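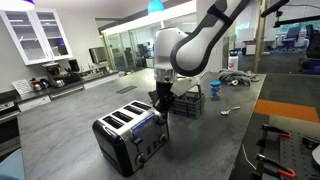 Week 5: Do things really wear out faster than they used to?

Notes by Kyriaki Vrettos. Read these before the tutorial and bring the Plomholm survey sheet with you. The reading by Eduardo Javier is in the course folder under August.

Where we left off

Last week we looked at price claims and saw how easily a comparison falls apart once you ask what was being compared with what. This week the claim is one that most of you already believe, so it will be harder work. "They don't make them like they used to." You hear it about fridges, kettles, washing machines, boots and pop-up toasters. Politicians repeat it, and so do people selling expensive toasters.

I am not going to tell you it is false. Some of it may well be true. I want you to notice how little evidence usually comes with it, and how poor that evidence tends to be when it does turn up.

Problem one: the ones you can still see

Your grandmother's toaster works. Fine. How many toasters were sold in the same year, and where are the others? They went to the tip decades ago and nobody took a photo. What is left is the tail end of a very large batch, and the tail end of any batch will look tough. If you judged the health of a generation by the people who reached ninety-five, you would decide that they all had marvellous hearts.

This is survivorship bias. You met it in Week 2 with the mutual funds. It is the first thing to check for, and in my experience students spot it in finance and miss it completely in their own cupboards.

Problem two: what counts as worn out?

Three people get rid of a toaster. The first one's no longer heats. The second one's heats on one side, and she is sick of turning the bread. The third has painted the walls and wants a different colour. Ask all three "Did you replace a toaster this year?" and you get three yeses. A newspaper then prints that as a failure rate. 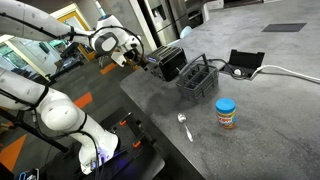 A black toaster on a counter. Would you record it as "in use", "kept" or "replaced"?

Most surveys collapse these answers. A few separate "stopped working" from "replaced for another reason", which helps, though people are generous to themselves when they answer. An item described as "on its last legs" may have had years left in it. Be careful too with "stopped working". For some people that means a dead element, and for others it means a crumb tray they have never emptied.

Problem three: the Plomholm survey

The Plomholm household survey mailed out 4,000 forms and got 2,642 back. That is a response rate of 66 per cent, which is better than most, and the summary is very pleased with itself on this point. Of the households that replied, 423 said they had replaced a toaster before it was 5 years old. The summary calls this "a crisis of quality".

Work through it. 423 out of 2,642 is 16 per cent. Sixteen per cent compared with what? There was no earlier survey in Plomholm. The authors borrow a figure from Grulldale, collected a generation earlier by door-knocking, with a question about "electrical goods" of every kind. So we have a different town, a different method and a different question, and from those two points somebody has drawn a line and called it a decline.

Also look at who might not have sent the form back. If your appliances are all running nicely, do you fill in four pages about appliances? I wouldn't. The people with a grudge have a reason to find a pen. We can't say how large this effect is, but we can say which way it probably pushes.

Problem four: price

An old toaster cost a fair slice of a week's pay. A cheap one now costs less than lunch for two. Suppose the cheap one lasts half as long and costs a tenth as much. Has quality fallen? Per year of toast, the buyer is well ahead. You can still object on grounds of waste, and I do, but that is a different complaint and it needs its own evidence (tonnes in landfill, metals recovered, transport). Don't let one argument borrow the other's clothes.

The fair test would be to compare the old toaster with whatever you can buy today for the same share of a week's wages.

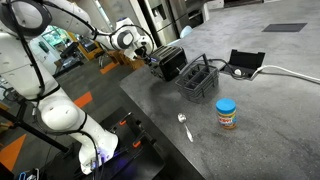
Very few writers bother to do this. Javier does try, and his chapter is the best thing on the reading list, but note that he adjusts for prices and leaves wages alone. His early models therefore look cheaper than they felt to the families who bought them. He admits this in a footnote on the last page, where I suspect he hoped it would be left in peace.

Problem five: who is telling you?

The Cukeck brochure in your handout says that its toasters are "built the old way". Look for a number. There is a lifetime guarantee, and if you read the terms, the lifetime is that of the product, meaning it is guaranteed until it breaks. I have read this paragraph several times and still can't find a promise in it.

Be just as hard on the other side. Repair campaigners have an interest here too. Their records come from items that people carried in because they were faulty, so naturally they see a lot of faults. A hospital would give you the same impression of knees.

What would change my mind

I would take the decline claim seriously if I saw sales records by model and year, with returns and repairs matched to them, over a couple of decades. Manufacturers hold some of this and rarely share it. Second best would be a panel of households reporting every year, with the reason for each disposal written down at the time. Memory is bad at dates. People in the Plomholm pilot were asked to find a receipt after guessing an item's age, and many guesses were years out, in both directions.

For the tutorial

Choose one appliance at home. Write down how old you think it is before you look for any proof, then try to find proof.

Rewrite question 7 of the Plomholm form so that it separates failure from boredom. One sentence only, in words a tired person could follow at six in the evening.

Find a published claim about product lifespans and trace it to its source. If the trail goes cold, say where. Half a page is plenty, and a cold trail earns full marks if you have labelled every step.

Javier, chapter 3, is required. Chapter 4 is optional and mostly about vacuum cleaners.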